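Getting limescale off shower glass (without wrecking the glass)

Quick one as I've had three people ask me this week. Hard water area, glass doors, white cloudy marks that come straight back after you wipe. You know the ones.

What you need
White vinegar, the cheap clear stuff. Not malt.
Spray bottle, 700 ml or so it lasts
Washing up liquid
Old towel or two
A squeegee
Rubber gloves if your hands are like mine

Check first. Natural stone tiles or a stone tray? Stop, no vinegar, it eats marble and limestone. Ceramic that only looks like marble is fine. If the glass came with a special coating, look at the leaflet. Ring the shop if you've lost it.

Step 1. Open a window. Rinse the glass with warm water, top to bottom. Gets the soap off so the vinegar can reach the scale.

Step 2. Mix it. 50/50 vinegar and water, small squirt of washing up liquid. Swirl, don't shake, or you'll be rinsing foam til teatime.

Step 3. Spray everything on the inside. Leave 20 minutes. For the really crusty bit along the bottom, soak kitchen roll in the mix and press it on. Keep it off the taps and hose, chrome doesn't like sitting in acid that long. Quick wipe and rinse is OK there.
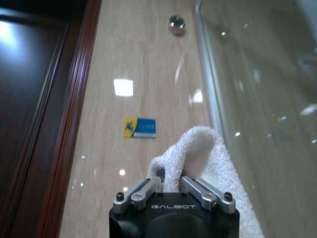
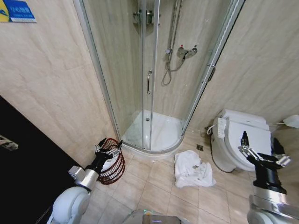
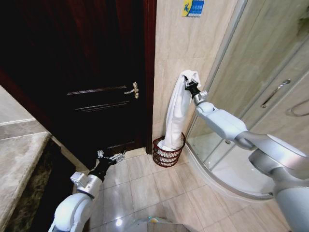 Utport, 11/22/18

Step 4. Rub with a soft sponge, small circles. No scourers, no wire wool, no matter how cross you get. Scratches hold scale and then you're worse off. Still rough when you run a fingernail over it? Spray again, another 20 minutes. Mine took 3 goes the first time, it had been left for years.

Step 5. Rinse loads. Rinse again. Vinegar left in the seals makes them go hard.

Step 6. Squeegee down, then buff dry. White towels are best, new coloured ones can leave fluff and sometimes dye. Wash it seperately after, no softener, softener makes towels smear.

Door runners
Everyone forgets these. Old toothbrush, same mix, scrub the bottom track. Curved doors usually lift off at the bottom if you press the release clips, but get a second pair of hands, they're heavy.

Keeping it off
Squeegee after every shower. Boring, works. Leave the doors open a crack so it dries out.

Never mix vinegar with bleach. Gives off a nasty gas. If you've used bleach on the grout, rinse it all away and do the glass another day.

Sérgio Mendes asked about lemon juice: yes, works, costs more, sticky if you dont rinse it. Grout next time, when I get a minute.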